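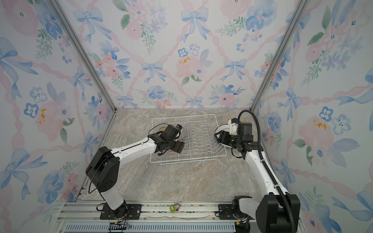
I only came in for wiper blades, a customer told us last fall, and I left having booked my mother's car in for brakes. We hear a version of that most weeks, and it's probably the best description of Hokton Auto going.

So, hello! I'm the owner, and I'm also the person who picks up the phone, so if you've called and heard an impact wrench in the background, sorry about that. We're an independent repair shop in Distholm with 2 lifts, 3 mechanics (me included) and a waiting area that gets the afternoon sun. I started out doing oil changes in a rented bay behind the tire place and moved into this building when the lease came up. The floor drains were terrible. They're better now.

We work on ordinary cars — the ones people drive to work and sleep in at soccer tournaments. Brakes, suspension, timing belts, cooling systems, batteries, air conditioning, pre-purchase inspections. We don't do bodywork or paint, and we stopped doing windshields a while back, but we'll happily tell you who does.
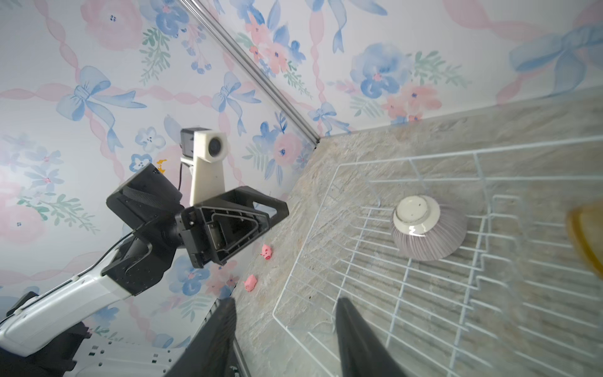

Do you work on hybrids? We do, including battery health checks and inverter coolant service, though a full pack replacement goes out to Kasov, the specialist over on Rimkutė Street.

Every estimate comes in writing before we pick up a tool, and if we find something else once the wheels are off, we call you first. Old parts go in a box on the passenger-side floor unless you tell us you don't want them. Labor is billed by the actual hour. I went back and forth on that one for years (book time is easier for us, I admit it) and I'm glad we changed.

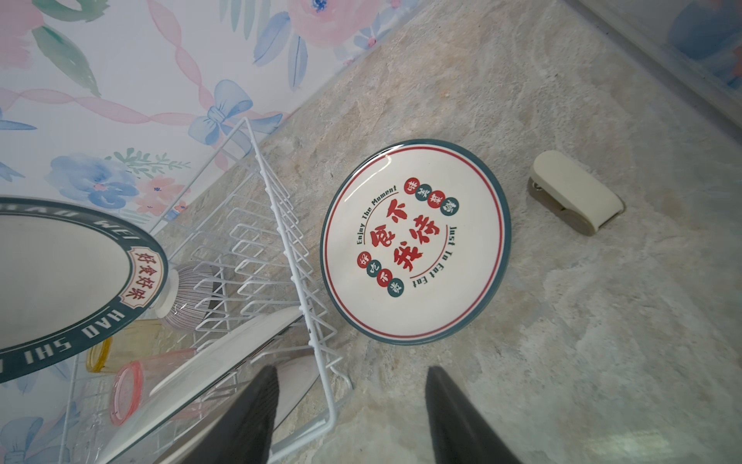 They called me before doing the second control arm and let me think it over until the next morning, writes a reader of our newsletter, and I wish my old dealership had done that. Thank you for that one, it went up on the shop wall. The newsletter goes out whenever I have something worth saying, mostly tire rotation and what road salt does to brake lines.

We've got a loaner, too. It's a beige wagon, it smells a little like coffee, and it has been driven by half the town. Ask early if you need it, as it books up about 32 days ahead in the cold months.
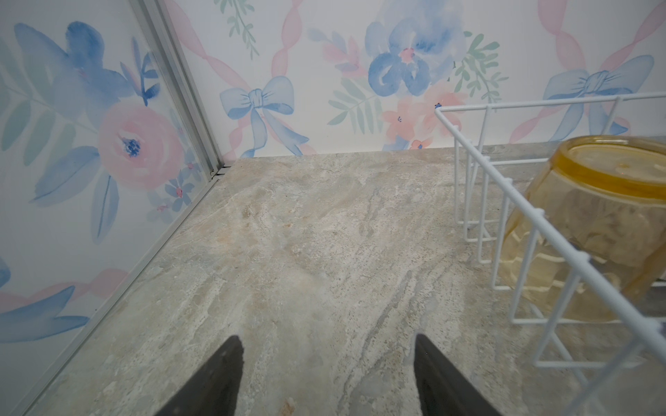 DISTHOLM, November 2025 — Winter hours are now in effect. We open at the same time as always but close an hour earlier, and the key drop by the side door is open all night. Write your plate number on the envelope, please! Repair order 2791 sat on my desk half a day in October while I tried to match a set of keys to a gray sedan, and there were four gray sedans in the lot.

If you'd like to come by, park along the fence and walk in through the open bay or the front door, either one is fine. Coffee is on the counter.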